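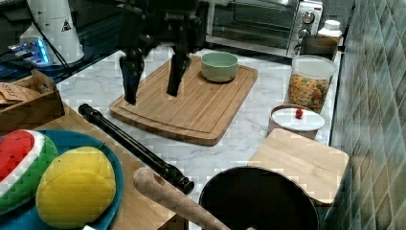 4. Working Rules for Shared Kitchen Cells

4.1 Scope

The rules in this section apply to a robot arm with a two-finger gripper working over a kitchen counter that people also use. They cover the state of the counter before a run, the way the arm moves above it, contact with dishes and boards, and the record kept afterward. They do not cover knives, open flame, or liquids above room temperature. Those are handled in the Sullmont site manual and are outside the scope of this paper.

We wrote the first draft in March, after reading through the incident notes from the Alarcón and Broltby kitchens. The draft was then used at both sites, revised twice, and frozen on 02/11/2019. All results in Section 5 were collected under the frozen version. Where a rule changed between drafts, the text below gives the final wording and says what it replaced.

In this section "must" marks a rule that stops the run if it is broken. "Should" marks a rule that the operator may set aside, provided the reason is written in the log. Early drafts used "must" almost everywhere. Operators learned to ignore it, and we moved several rules down a level.

4.2 Notes Used as Source Material

The two kitchens had kept 147 incident notes in total. A note could be a single line ("bowl slid, stopped by hand") or a full page with sketches. Two readers, Leiva and Espinoza, sorted them separately by the first event that went wrong, without regard to how the run ended. They agreed at once on most notes and settled the others by talking them over. Of the full set, 68 began with something on the counter that the operator had not meant to be part of the task. This was the largest group, and it is the reason the counter rules come first.

The notes have limits. They were written by the people running the arm, usually at the end of a session, and minor contact was probably left out often. Neither kitchen recorded how many runs had passed without a note. For that reason we do not report rates from this material and use it only to decide what the rules should cover.

4.3 Counter State

Rule 1. Before a run, the operator must name every object the gripper is expected to touch. All other objects in reach are treated as obstacles, including small ones and including objects resting on other objects.

Rule 2. Obstacles may stay on the counter. An earlier draft required a clear counter, and both sites dropped it within the first week of use. A kitchen in normal use has containers, pots and appliances standing out, and a procedure that only holds on a bare surface says little about that setting. Figure 3 shows a counter of the kind the rules allow. The open gripper is above a bamboo cutting board with a pale green bowl near one corner, and there are containers, a toaster oven and a large black pot on the same side as the bowl.

Figure 3. Gripper over the cutting board, with other kitchen items left on the counter.

Rule 3. Where one object overlaps another, the operator must treat the pair as a single obstacle. The second cutting board in Figure 3, which overlaps the rim of the pot, is such a case. Moving either part of a pair can shift the other, and the notes describe this happening with lids, trays and boards.

Rule 4. Long handles should point away from the path of the arm. If this is not possible, the full length of the handle is entered as an obstacle. Entering only the bowl or head of the tool was a common mistake in the early drafts, when the rule spoke of "utensils" and left the rest to the reader.

Rule 5. Cables must be routed behind the work area and must have enough slack for the full planned motion. The operator checks the slack by moving the arm to its farthest planned point at low speed before the first run of a session.

4.4 Motion Above the Counter

Rule 6. The arm must travel between tasks at a height above the tallest obstacle on its path. The height is set from the object itself and not from the last session's value. At Broltby the old value had been carried over for weeks after a taller appliance was brought in.

Rule 7. Descent toward a named object should be vertical for the last part of the motion. Angled descent is allowed for flat items that cannot be gripped from above, but the operator must then stand where both fingers can be seen.

Rule 8. Clearance is measured from the lowest point of the gripper. With two fingers, the lower fingertip sets the value. When the gripper is tilted, one tip can be close to the board while the other is still well above it, and a figure taken from the center of the tool is then too generous. The control screen in the Tiltow software reports the center point by default, so operators at both sites add the finger offset by hand. We recommend that the offset be built into the display.

Rule 9. The gripper must not close while any part of an unnamed object is between the fingers. If the operator cannot tell, the run stops.

4.5 Contact with Dishes and Boards

Rule 10. An empty dish is handled under the same force limit as a full one. Some operators wanted a higher limit for empty dishes, since nothing can spill. We kept the single limit. Two settings meant a choice before each run, and the notes include cases where the wrong one was left on.

Rule 11. A board with a juice groove should be gripped outside the groove where the rim is wide enough. A fingertip that settles in the groove can hold the board at an angle, and the tilt is hard to see from the operator's side.

Rule 12. Toy food may stand in for real food in practice runs. The log must say so. Toy pieces differ from the real item in weight and surface, and results from them should not be pooled with results from real food.

4.6 Stopping and Recording

Any person in the room may stop a run and does not have to give a reason at the time. After a stop, the arm stays where it is until the operator has looked at the gripper and at every object within reach of it. The run is not resumed from the middle. It is ended, logged, and started again from the counter check.

The log entry has three parts: the list of named objects, any "should" rule that was set aside, and the first event that went wrong, if there was one. We kept the entry short on purpose. At Alarcón a longer form had been in use, and most of its fields were blank.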